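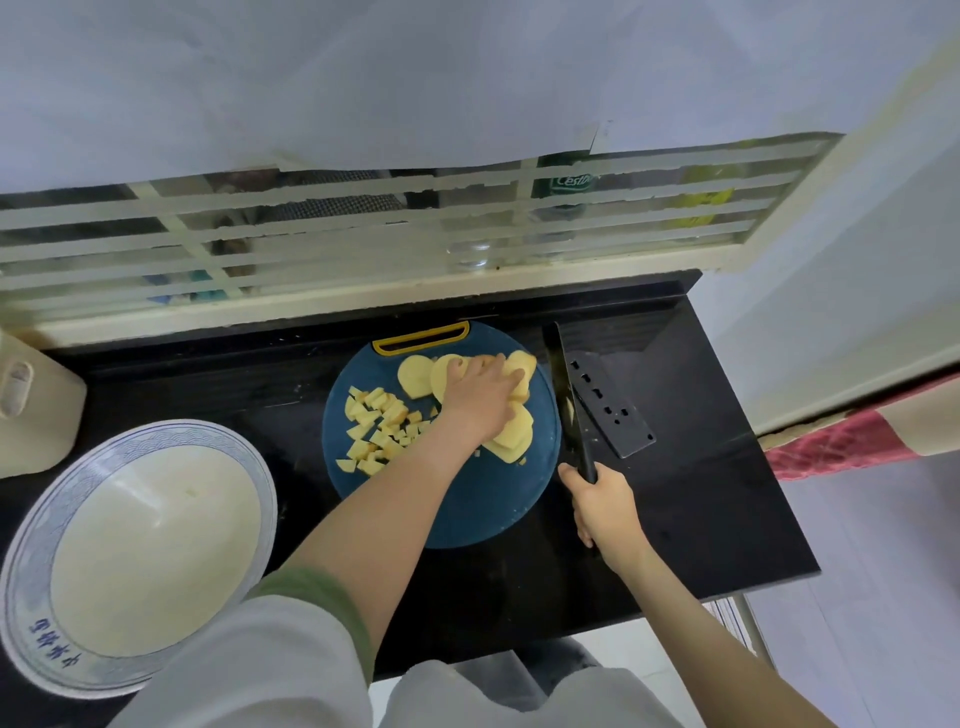 Slide 2: Slices on the right, dice on the left, knife up.

Leave this one up for a bit. Ask the room: what step are we at? Most people say "halfway through the potatoes" straight away. Our planner couldn't say that until September, and I'm still excited that it can!

Main point: the label "cutting" is no use to a planner. It needs state. So Birik (our perception layer) keeps a running list of stuff on the board and what form it's in. Slices are one node, dice another. The bowl is a goal location.

Then the left hand. Fingers spread over the stack, holding it steady. We treat that as a constraint, same as a clamp in a machine shop. Meton won't plan a knife stroke unless something is holding the stack.

Credit Xiaoqing Jiang here, the hold constraint was her idea and she wrote the first version on a Saturday.

Numbers, go slowly: 17 kitchen clips in the test set, old segmenter found the right step boundaries in 2, new one in 13. The four misses are mostly pale food on pale boards. Dark teal is kind to us, so say so.

Demo: open Ato, scrub the timeline, let them watch the graph change colour as slices become dice. If the viewer hangs, restart it and talk about Zeng's logging format meanwhile.

Next slide: replanning when the stack slips.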